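# Two grippers, one bin, and a lot of November

I'd been pestering Natália Jurčo for a visit since spring, and she finally gave in on the condition that I brought lunch. She runs bin picking tests at Skikura, and for most of November she's had one job: find out which of two grippers the shop should live with. One is the Drollis, a finger type. The other is the Estlow, a suction cup with a fancy valve block behind it.

I asked which one she was rooting for when she started.

"The Estlow, easily," she told me, already halfway through a sandwich. "I like suction. You come down, you touch, you leave. With fingers you have to think about where the fingers go, and in a bin there's always a wall or another part right there."

So she ran 1000 picks on each, split into two blocks of 500, same arm, same camera and the same mix of bars. The first Estlow block went fine until the bars got down to the last few. "They end up leaning on each other," she said. "The cup wants a flat face and you're giving it an edge. It hisses at you." She logged 78 misses in that block and says she can still hear every one of them.

The Drollis had a rougher first day. Natália had the approach angle wrong and kept stopping a little high, and it took her 381 picks to stop blaming the calibration and go look at her own offset. (She made me promise to put that in. I think she was proud of it!) After the fix she started the block over from zero.

We talked for a long time about cables, which I hadn't expected to enjoy so much. Her view is that people compare grip force and cycle time and then forget there's a bunch of stuff hanging off the wrist that has to go somewhere. "I moved one cable tie and gained more than I did from a week of tuning," she said. "You leave too little slack and the wrist can't turn. Too much and it's dragging around in the bin with the parts."

I wondered if she'd switch controllers too while she was at it. Big no. "One thing at a time. If I change the controller and the gripper and the numbers go up, what did I learn?" She does want to try a second camera angle for the near wall, where the depth readings get patchy on scuffed metal - that one's on the list for after the holidays.

And the winner? She's leaning toward the Drollis for bars and keeping the Estlow for flat stuff, though she wouldn't let me call it final. She wants one more block with the bars stacked crosswise, and she'd like someone else to load the bin for it. "I know I load it nicely for the one I like that morning," she said. "I don't mean to, but I do."

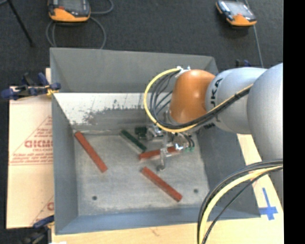
She's also going to write down her offsets this time, on paper, and tape them to the bench.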